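Chapter 5

Asking People for Things: Forms, Fields and the Moment of Leaving

Before you begin

You will get more out of this chapter if you have a form of your own close at hand. It doesn't matter much which one. A library membership page will do, or the sign-up for a swimming club, or the dreadful thing your council makes you fill in when you want a second green bin. Keep it open while you read, and have a pencil ready, as I'll be asking you to scribble on a copy of it later on.

In the last chapter we spent a good deal of time on menus and on how people find their way around an app when they aren't quite sure what it's called on the inside. Now we come to the point where the app turns around and asks the person for something. I have a soft spot for this part of the subject (my students will tell you I go on about it), and I think it's where a young designer can do the most good with the least fuss. A colour scheme can be argued over for a month. A badly worded field can be mended before morning tea.

5.1 The booking form at Jillthorpe

Let me start with a story, and I'll come back to it all the way through the chapter. Jillthorpe is a small town with a community hall, and the hall takes its bookings through a web app called Arari. When I first saw the Arari booking form it had one very long page. It asked for the name of the hirer, the name of the hirer's organisation, a postal address, a billing address, the purpose of the hire, a start time, a finish time, a setup time, a pack-up time, and then a large box labelled "Other", which is a word I would happily ban from every form in the country.

People filled it in, mostly. What they also did was ring the hall. They rang to ask whether the setup time counted as part of the hire, and whether a family was an organisation, and whether they'd be charged twice if both addresses were the same. Each of those phone calls was really a fault report about a label, though it took everybody a while to see it that way.

The designers who were asked to help did something I'd like you to do as well, which was to go through the form one field at a time and ask, out loud, who reads this answer and what do they do with it? Try it on the form you have in front of you. You'll feel a little silly at first, and then you'll come to a field where you can't think of any reader at all, and you'll stop feeling silly.

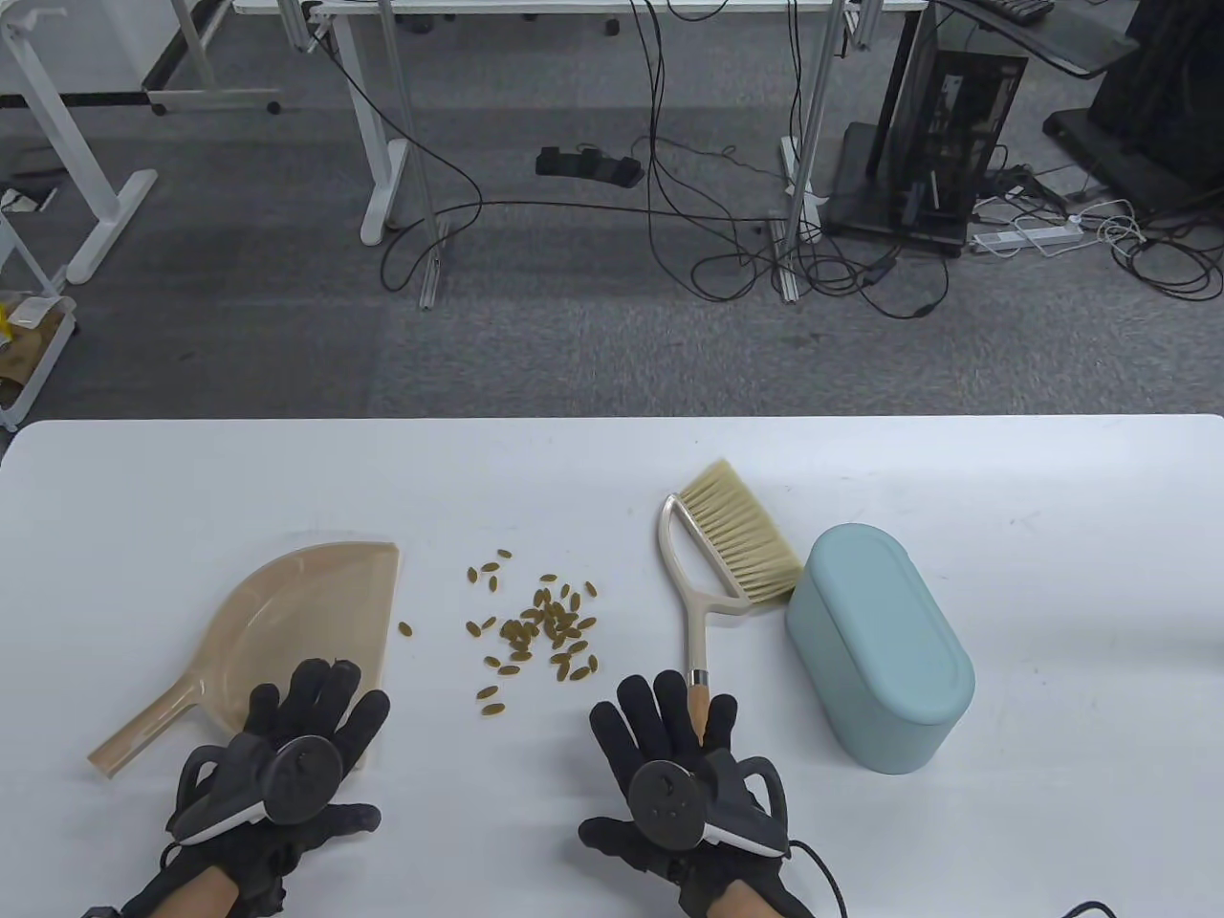 At Jillthorpe the postal address went first. No letter had been sent to a hirer in years. The billing address stayed, but it moved to the payment step, where a person already has their wallet out and half expects the question. The setup and pack-up times were folded into the hire itself, with a short line of help text underneath: "Please include the time you need to set up and tidy away." And the box marked "Other" became "Is there anything the hall should have ready for you?", limited to 200 characters, with the limit shown from the start.

I want to be fair to the first version, by the way. Whoever made it was being careful. Long forms are nearly always made by careful people who were worried about leaving something out.

5.2 What we will cover

We'll look first at labels, and why a label sitting above its field tends to serve people better than grey text inside the field, which vanishes the moment they start to type. After that come required and optional fields, and how to mark them so that it's plain which is which. We then turn to error messages, using a ferry ticket app called Kimaro, whose messages were at one time so stern that I've kept a whole page of them for Exercise 4. The chapter finishes with saving half-done work, a kindness that too many apps forget.

A few words will turn up again and again, so here they are in one place.

Field: any spot on the screen where a person types, picks or ticks something.

Label: the words that tell them what the field is for.

Help text: a short note near the field, there for those who want it.

Validation: the checking an app does on an answer, either as it's typed or once the form is sent.

Abandonment: leaving a form before it has been sent. We'll treat this gently, as people leave for all sorts of reasons, and a boiling kettle is one of them.

5.3 A first look at your own form

Take the form you've chosen and copy out its labels on paper, in order, with nothing else around them. Read them aloud to a friend or a patient neighbour, and write down every question they ask you. Don't answer yet! Just write the questions in the margin beside the label that set them off.

Keep that sheet somewhere safe. We'll use it in the next section, alongside the one I made for the Bratusgate parking permit, which has rather more writing in the margin than I'd care to admit.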